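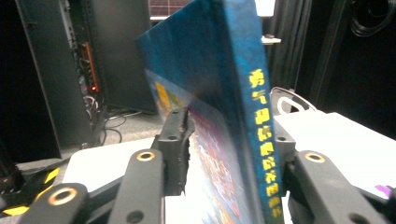
Blue hardcover with Chinese characters, yellow lettering on the spine.

Vasach Reading Room
Minutes of the April meeting, 6:30 p.m.

Chair: Maj-Britt Torvik
Notes: Walid Tarawneh

1. Minutes of the last meeting
Accepted with one correction. The shelving quote came from Bavine -- Winero only sent a catalog.

2. Shelf check
Walid reported that the catalog lists 3,646 titles. The main room and the hallway are finished. The Chinese-language books are still to do. Many of them were entered years ago under an English title only, so the spine can't be matched to the record. Agreed that the title will be typed in as it is printed on the spine, with the English kept in a second field. Maj-Britt asked that spine labels go low on the back cover where the title runs most of the way down. Old labels that cover lettering are to be left alone until we know what glue was used.

3. Hardcovers
Tall hardcovers are leaning on the lower shelves and the joints are starting to go. We need more bookends. Bavine can supply a box for $200. Approved.

Illustrated covers facing the window have faded on two shelves. Those shelves will swap places with the bound magazines.

4. Grigaitė donation
5 boxes received, mostly art and children's books. Two boxes smell of damp and will stay in the back hall for now. Walid to write a thank-you letter.

5. Budget
$3,000 left for the year before the bookends. No decision on the carpet.

6. Other business
The key to the side door is missing again. Please check coat pockets.

Closed 7:50 p.m. Next meeting in May, same room.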